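第七章　从示教到策略：可变形物体的感知与规划

开始这一章之前，我想先请各位读者把书放下，去叠一件衣服。真的，随便哪一件都行，叠完再回来。叠的时候请留意一下自己的手：您大概没有想过先抓哪里，也没有算过布的厚度，两只手一前一后就过去了，中间可能还顺手抹平了一道褶子。我在维伦贝格（Velenberg）教这门课的头一年，总是从坐标变换讲起，讲到第三周，教室里已经有人在偷偷看窗外了。后来同事朱美娟（Mei-kuen Chu）劝我把叠衣服提到最前面来，这一提就再也没有挪回去。

前面六章里，我们处理的对象都是刚体。一个方块，一只杯子，一根插销，它们的状态用六个数就能写完：三个表示位置，三个表示朝向。规划器拿到这六个数，算出一条不碰撞的路径，控制器沿着路径走，误差用反馈收回来。这一套东西很漂亮，我也很喜欢，第三章和第四章写得最长，读者想必已经领教过了。可是一块布不肯把自己写成六个数。把它离散成网格，哪怕网格很粗，节点也有 300 个，每个节点都会动，而且大部分节点还压在别的布下面，相机根本看不到。

于是问题就变成了：在状态写不全的情况下，软件怎样决定下一步动作？

本章的回答分成两半。前一半讲感知，也就是怎样从手腕视角的图像里取出“够用”的信息；后一半讲策略，也就是怎样从人的示教里学到一个由图像直接到夹爪动作的映射。两半之间有一节专门讲数据的对齐，篇幅不大，但请千万不要跳过。普拉桑纳·乌丁（Prasanna Uddin）编写配套代码的时候，11 个练习里有一大半的报错都出在这一节的内容上，他为此给我写过一封很长的信，语气十分克制。

手腕视角有它的脾气。相机固定在夹爪后方，夹爪便始终占着画面的下半部分，位置几乎不变；动的是背景，是布，是床单上的条纹。对习惯了固定机位的读者来说，这有些别扭，但对学习算法倒是一件好事：夹爪与布的相对关系直接写在像素里，不需要先做一遍外参标定再换算过来。代价也有，鱼眼镜头的畸变很重，越靠近边角，直线弯得越厉害，而另一只手往往恰好就在那个地方。

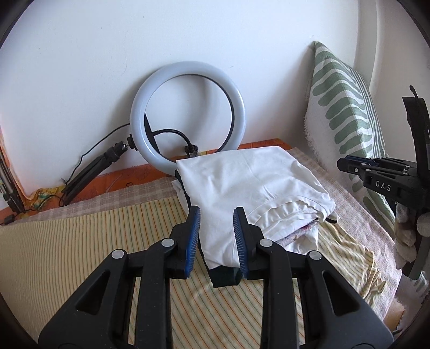
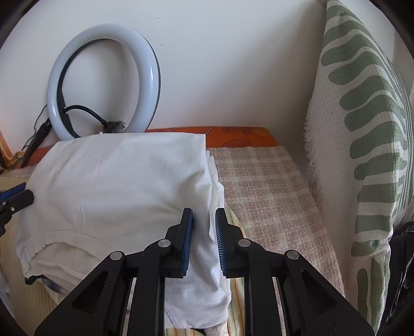
图 7.1　双手折叠任务的两帧手腕视角图像。两帧中，白色布料都已呈折叠状，另一只夹爪都只从画面一侧露出一部分。

请对照图 7.1 想一想，一个感知模块应当输出什么。初学者最常见的答案是“衣服的轮廓”。这个答案不算错，可是不够用。白色的布叠在一起，层与层之间的边界只是一道浅浅的阴影，分割网络很容易把整摞布当成一块。夹爪真正关心的是边缘，而且是哪一层的边缘：夹一层，提起来的是一个角；夹了四层，提起来的就是整摞衣服。再看周围，条纹床单、格子毯、印着波浪纹的靠垫，都有很强的纹理，特征点检测器会毫不犹豫地扑到它们身上去，偏偏把素净的白布晾在一边。我第一次在自己的程序里画出特征点时，白布上一个点也没有，靠垫上倒是密密麻麻，当时颇受打击。

还有光照。背景里的环形灯在第一帧中亮着，在第二帧中没有亮，墙面和布面的明暗关系也就不能指望始终如一。如果策略网络在训练时悄悄把“灯的亮度”当成了线索，换一个环境它就会手足无措。7.3 节会介绍几种数据增强的办法，其中亮度和色温的随机扰动最简单，也最值得先做。至于裁剪和旋转，要小心一些：夹爪在画面中的位置本身就带有信息，随意旋转图像而不相应地变换动作标签，等于在教网络说谎。

说到动作标签，我们在本书中采用如下约定。每一时刻的动作由末端位姿的增量和夹爪开度组成，单臂是 7 个数，双臂便是它的两倍。位姿增量在当前夹爪坐标系中表示，开度用绝对值表示。为什么一个用增量，一个用绝对值？罗凯娅·帕蒂拉娜（Rokeya Pathirana）在课上问过我这个问题，我当时答得不好，回去想了一个晚上。7.4 节的推导基本上就是那天晚上写下的，读者如果觉得其中某一步绕了远路，那多半是因为我当时已经很困了。

双臂还带来另一个麻烦，就是同步。两只夹爪各有各的相机，各有各的时钟，图像到达的时刻并不一致。配套工具包 Grurnar 的默认做法，是以左手的时间戳为基准，对右手的位姿做插值，图像则取最近的一帧。在刚体任务里，差上一两帧通常无伤大雅。叠衣服时就不行了，布正被两只手绷着，一只手提前松开，整条边便会塌下来。练习用的数据集共有 129 段示教，请在动手训练之前，先把每一段的左右手时间差画成曲线看一看。这件事很枯燥，我知道，可以泡杯茶慢慢做。

本章的安排如下。7.1 节回顾手腕相机的成像模型，已经熟悉鱼眼投影的读者可以只看公式 (7.2) 和它下面的一段说明。7.2 节讨论层与边缘的检测。7.3 节讲数据增强，以及前面说过的时间对齐。7.4 节定义动作空间并推导增量表示。7.5 节给出行为克隆的基本形式，再把它推广到一次预测一小段动作序列的情形，其中“重叠的几段预测如何合并”是个有意思的小问题，我个人偏爱加权平均，比安卡·塞克雷什（Bianka Szekeres）则坚持只执行前几步就重新规划，两种写法代码里都有，请自行比较。7.6 节谈失败与恢复。

阅读本章需要第二章的坐标变换和第五章的卷积网络。概率方面只用到条件分布，忘了的读者翻一翻附录 B 就好。

7.1　手腕相机的成像模型

设空间中一点在相机坐标系下的坐标为 (X, Y, Z)，它与光轴的夹角记作 θ。针孔模型中，像点到主点的距离与 tan θ 成正比，θ 接近直角时，这个距离趋于无穷，宽视场镜头显然不能这样描述。等距投影改用下面的关系：

r = f θ　　　　(7.1)

其中 f 为焦距，r 为像点到主点的距离。实际镜头与 (7.1) 总有偏差，通常再补上几个 θ 的奇次项：

r = f (θ + k₁θ³ + k₂θ⁵)　　　　(7.2)

系数 k₁、k₂ 由标定得到。请注意，我们并不打算用它把整幅图像拉直。拉直之后，画面边缘会被扯得很大，分辨率却没有增加，另一只夹爪也常常因此被裁到图外。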